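*Clallia* is a dystopian novel by Wondimu Abera, and I'll say up front that I've read it twice and still flip back to the map. It runs 345 pages and takes place in Stullbridge, a walled town where every household has to hand in its diary each January. I love that detail!

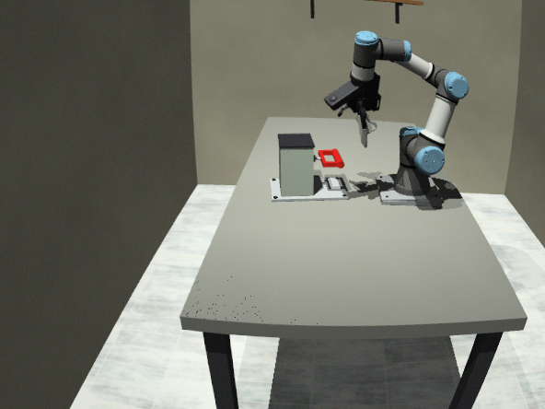
## Plot

Ayantu Sisay, a clerk at the diary office, finds 2 entries in the same handwriting from families who've never met. She starts copying pages at night (the copying chapters are my favorites), and her supervisor, Fasil Belay, pretends not to notice until he can't anymore.

## Reception

The first printing was 1,191 copies, and a small press called Asosier put it out. Critic Chantelle Pretorius called the middle section "a long hallway with the lights off," and I think she meant it kindly. I'd trim the trial scenes myself, but the last 200 pages flew by.

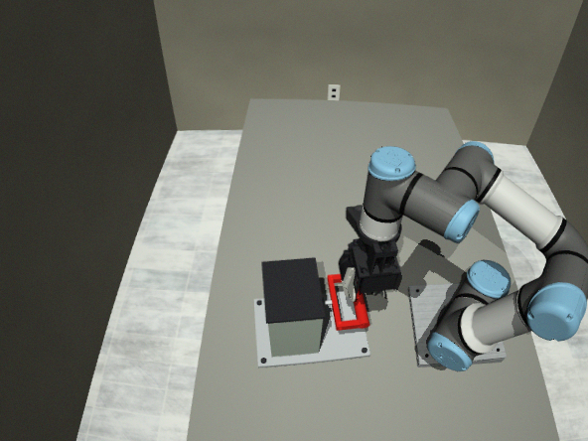 **Do I need to read anything else first?**

The novel stands alone, so you can start on page one.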